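Kusard Runtime: Installation and Update FAQ

Applies to the desktop runtime on Windows, macOS and Linux. Last revised June 1, 2019.

Questions on licence keys are dealt with on the Accounts page.
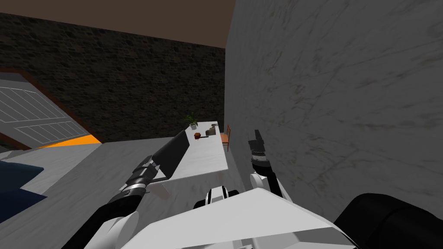
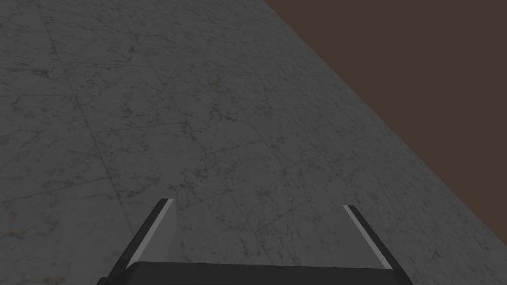
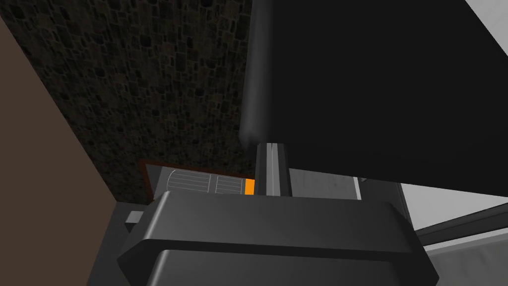 Pavithra Poduval wrote in to say that the old version of this page told readers to remove the previous runtime first, while the installer itself tells them to leave it in place, and asked which was right. The installer is right. The instruction to remove the previous runtime applied to the 1.x series only and has been taken out.

What is the runtime for?

Applications built with the Kusard toolkit do not carry their own copy of the shared libraries. They look for the runtime when they start. If it is missing, or older than the version the application was built against, the application stops with error 248.

Do I need administrator rights?

Yes, for a system-wide installation on Windows and macOS. Choose "Install for this user only" on the second screen if you do not have them. A per-user installation can run any application that a system-wide one can, but other accounts on the machine will not see it.

On Linux, the package must be installed by root. The tar archive can be unpacked in a home directory by any user.

How much disk space is needed?

The installed runtime takes 392 MB. The installer also unpacks its files to the temporary folder and needs 481 MB free there until it has finished. If the temporary folder is on a different drive, both drives are checked before anything is copied.

Can I install it without the dialogue boxes?

Yes. Run the installer from a command prompt with the /quiet switch. Add /log followed by a path to keep a record of the installation. The licence terms are taken as accepted when /quiet is used.

kusard-setup /quiet /log C:\logs\kusard.txt

An exit code of 0 means the installation is complete. An exit code of 2 means that it is complete but the machine must be restarted before any application is opened. Any other code is a failure, and the last line of the log gives the cause.

The installer stops at "Checking existing components". What should I do?

Wait for ten minutes. On machines with a slow disk and several older versions this step is long, and the progress bar does not move while it runs. If there is still no change, cancel, close every application that uses the runtime, and start again. The command kusard-list --running shows which applications these are.

If the step fails a second time, delete the file components.lock in the program data folder. Do not delete the folder itself. It holds the settings for all installed applications.

Can two versions be installed together?

Two major versions can. Two minor versions of the same major version cannot, and the newer one replaces the older. An application always uses the major version it was built against, whatever else is present.

How do I turn off automatic updates?

Open the Kusard control panel, choose Updates, and clear "Check every week". To do the same on many machines, set update_check to no in the file runtime.conf and copy that file to each machine. A value in runtime.conf overrides the control panel, and the tick box is then shown in grey.

Security updates are not exempt from this setting. If you turn off the check you must install them by hand.

Does the updater work behind a proxy?

It reads the system proxy settings. Proxies that ask for a user name and password are supported from the April release onwards. With earlier releases, download the full installer on another machine and copy it across.

Automatic configuration scripts are read once, when the update service starts. After a change to the script, restart the service.

How do I check that my download is complete?

Each installer on the download page has a SHA-256 checksum beside it. On Windows:

certutil -hashfile kusard-setup.exe SHA256

On macOS and on most Linux systems:

shasum -a 256 followed by the file name

Compare the result with the published value. If they differ, delete the file and download it again. A download manager that splits files into parts is the usual cause of a mismatch.

Which mirror should I use?

The download page picks one from your network address. You can choose another from the list at the foot of that page. The Frade mirror holds current releases only. The Stastberg mirror holds current releases and the archive, including all 1.x installers.

Does the runtime work with Hesham?

Hesham projects open normally if the runtime was installed system-wide. With a per-user installation, the path has to be entered in Hesham under Preferences, External Libraries. Enter the folder that contains the bin folder, without a trailing slash.

How do I remove the runtime?

Windows: Settings, Apps, Kusard Runtime, Uninstall.

macOS: run the Remove Kusard tool, found in Applications under Utilities. Dragging the application to the Bin leaves the update service behind.

Linux: use the package manager, or delete the unpacked directory if you used the tar archive.

Application settings are kept in all cases. To remove them as well, tick "Delete stored settings" on Windows or macOS, or delete the .kusard directory on Linux. Settings removed in this way cannot be restored.

An application still reports error 248 after installation.

Check these points in order.

The major version installed is the one the application asks for. The number appears in brackets after the error.

The application was fully closed and opened again.

The variable KUSARD_HOME is either not set or points to the current installation. Removing an older version does not clear it.

On Linux, the library cache is up to date. Run ldconfig as root.

How do I report a fault?

Use the form on the Support page and attach the installation log. State the operating system, the runtime version and the text of any error message. Please do not send screenshots of the log. Reports without a log are placed in a separate queue and take longer to answer.

Page maintained by Gopinath Kamath and Chinyere Fashola. Send corrections through the Support page, under Documentation.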